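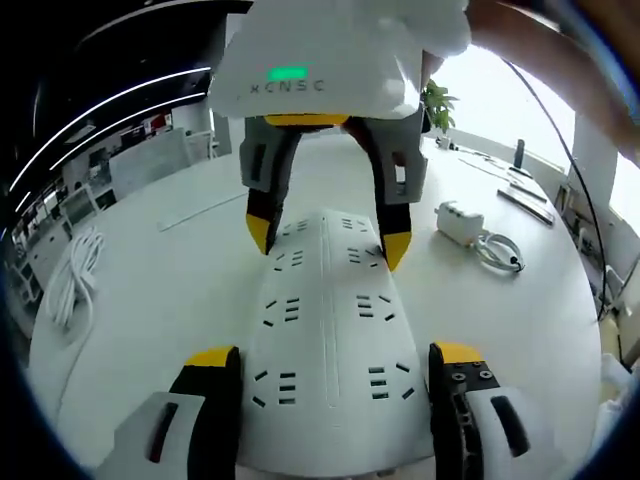

Figure 3. White power strip on a tabletop.

Section 3. Connecting the Anetti label printer to power and to the network

Please read this section until the end before you plug in any cable. The Anetti printer is not difficult to install, but the order of the steps is important. If the printer receives power before the print head lock is removed, it will try to move the head and you will hear a loud clicking. When this happens, switch off at once and go back to step 2.

3.1 Choosing the place

1. Put the printer on a flat and stable table. The table must not shake when the cutter is working.
2. Leave free space behind the printer, so that the label roll cover can open completely. It opens to the back and not to the side.
3. Keep the printer away from direct sun. The labels are thermal and they become gray if the sun shines on the roll for a long time.
4. Check that the power cord reaches the outlet or the power strip without being stretched.

Note: The cord in the box has a grounded plug. Do not use an adapter which removes the ground. The printer will start with such an adapter, but static electricity from the paper can damage the head.

3.2 Using a power strip

You may connect the printer to a power strip together with the computer and the screen. Follow these rules:

1. Lay the power strip flat, with the outlets facing up. Do not hang it by its cord.
2. Do not put a power strip into another power strip.
3. Do not connect a heater, a kettle or a laminating machine to the same power strip as the printer. These devices take a large current when they start and the printer may restart in the middle of a label.
4. Push each plug in fully. A plug which is only half inside can become hot.
5. Do not cover the power strip with paper, carton or the empty backing of the labels.

CAUTION: Never connect a power strip which has a cracked body or a damaged cord. Do not repair it with tape. Replace it.

CAUTION: Keep drinks and cleaning liquid away from the power strip. If liquid falls on it, do not touch it. Switch off the circuit at the electrical panel first.

3.3 First start

1. Make sure that the switch at the back of the printer is in position 0.
2. Open the roll cover and remove the orange print head lock. Keep it in the box. You will need it again if you send the printer to service.
3. Insert the label roll with the printed side up, as explained in Section 2.
4. Close the cover until you hear a click on both sides.
5. Connect the power cord first to the printer and then to the outlet.
6. Turn the switch to position 1.
7. Wait until the status lamp stops blinking. The printer feeds 2 empty labels during this time. It is normal and you do not have to stop it.

If the lamp stays red, the cover is not closed correctly or the lock is still inside. Switch off, wait a moment, and repeat from step 2.

3.4 Connecting to the network

The printer can be used with a network cable or with wireless. We recommend the cable for a shipping desk, where many labels are printed one after another. Wireless is good enough for a small office.

With cable:

1. Switch off the printer.
2. Insert the network cable in the port at the back. Do not insert a telephone cable, even if it seems to fit.
3. Switch on the printer. The network lamp becomes green when the address is received.

With wireless:

1. Hold the FEED button for 7 seconds and release it. The network lamp begins to blink.
2. On your computer, open the list of wireless networks and choose the one with the name Anetti-Setup.
3. Type the set-up code 666 when you are asked for it. It is the same code for all new printers, and it must be changed in step 5.
4. Choose your own network and type its password. Capital and small letters are different.
5. Type a new set-up code and confirm it. Write it down in a safe place.
6. Wait until the printer prints a label with the name of your network.

Note: When the new code is forgotten, it can be erased only by a full reset. The reset also deletes your stored label designs, so please make a copy of them before (see Section 5).

3.5 Test label

1. Press the FEED button two times quickly.
2. Look at the label which comes out. The black square in the middle must have no white lines through it.
3. If there are white lines, clean the print head with the pen from the box and let it dry. Then print the test label again.
4. If the square is not in the middle, move the two paper guides closer to the roll. They should touch the roll but not press it.

3.6 Moving the printer to another desk

1. Switch off and remove the plug from the outlet. Pull the plug and not the cord.
2. Take out the label roll.
3. Put the print head lock back in its place.
4. Lift the printer with both hands under the body. Do not carry it by the roll cover.

After moving, do the steps of 3.3 again. The network settings stay in the memory.

3.7 Changes in this section

The wireless steps were written new for printers with the Tirnwood software. If your printer does not show the Anetti-Setup network, it has the older Arthur software and you have to use the cable for the first connection. After the update is finished, wireless can be used as above.

Text: Aba Quaye
Checked by: Ekow Opoku, Grollon technical service
Last revision: 17/06/2018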